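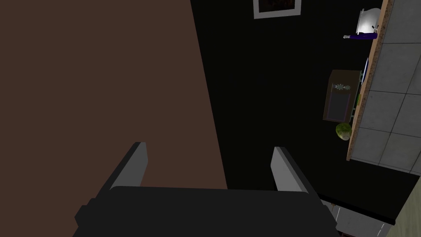
Capítulo 4
Antes de o braço se mexer: regras para ensaios em simulação

Vou começar por uma confissão. Quando escrevi o meu primeiro protocolo de ensaio, ele tinha uma linha só: "carregar a cena e correr". Achava eu que, não havendo dedos de ninguém perto da garra, as regras podiam ficar para quando o robô verdadeiro chegasse ao laboratório (e olhem que já dava aulas nessa altura!). Passei um mês de novembro inteiro a pagar por essa linha, com 238 ensaios gravados e quase nenhum que pudesse comparar com outro.

Quem me endireitou foi Negin Ghasemi, que na altura revia os protocolos da Brivinance. Devolveu-me o documento com uma pergunta à margem: "Em que estado estava o quarto?" Eu não sabia responder. Tinha o número da versão do controlador, tinha a semente aleatória, tinha até a massa de cada dedo da garra, e não tinha escrito em lado nenhum onde estavam as cadeiras.

É por aí que vamos entrar neste capítulo. Uma norma de ensaio, seja a da vossa empresa ou a que vão escrever no exercício final, tem de fixar o estado inicial da cena com o mesmo cuidado com que fixa o do robô. Isto inclui a mobília, os objetos pequenos pousados em cima dela, e também o que está caído. Um móvel tombado é uma condição de ensaio como outra qualquer, e muda por completo o espaço livre para os braços.

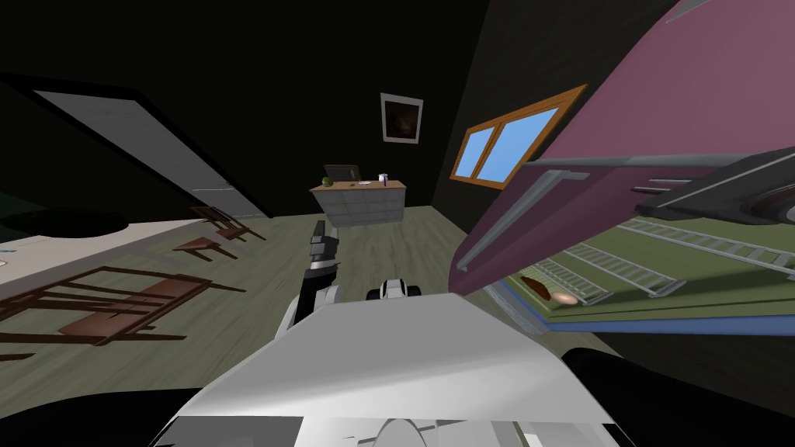 Figura 4.1. Quarto simulado, visto por cima do tronco do robô. Cadeiras de madeira tombadas à esquerda, cómoda branca ao fundo, beliche à direita.

Peguem na Figura 4.1 e tentem escrever a ficha da cena antes de continuarem a ler. A sério, experimentem! Quase toda a gente começa pela cómoda e pelo portátil, que são fáceis de nomear, e deixa as cadeiras reduzidas a "obstáculos no chão". Ora, para quem vai planear uma trajetória, "obstáculos no chão" não serve: quero a posição e a orientação de cada uma. O mesmo vale para o tronco do robô, que não pode aparecer na ficha apenas como "na posição habitual".

No protocolo que uso agora, a que chamamos Trisora cá em casa, a ficha tem quatro partes:

Estado da cena: pose de todos os corpos móveis, tombados ou de pé.
Estado do robô: juntas, abertura de cada garra, carga nos dedos.
Câmaras: onde estão montadas e o que a própria estrutura do robô lhes tapa.
Critério de paragem: o contacto ou a inclinação que interrompe o ensaio.

A terceira parte é a que os alunos mais saltam. Uma câmara instalada no braço vê a garra muito bem e perde uma boa fatia do resto, e um contacto que aconteça atrás da palma só aparece no registo de forças. Voltamos a isto na secção 4.3, com os dados de Weridstead.

Quanto ao critério de paragem, sou teimosa: escreve-se antes, com número e unidade. No caso que vamos estudar o limite é de 37 newtons em qualquer elo do braço, e um ensaio que o ultrapasse fica marcado como interrompido, mesmo que o objeto tenha chegado ao sítio certo.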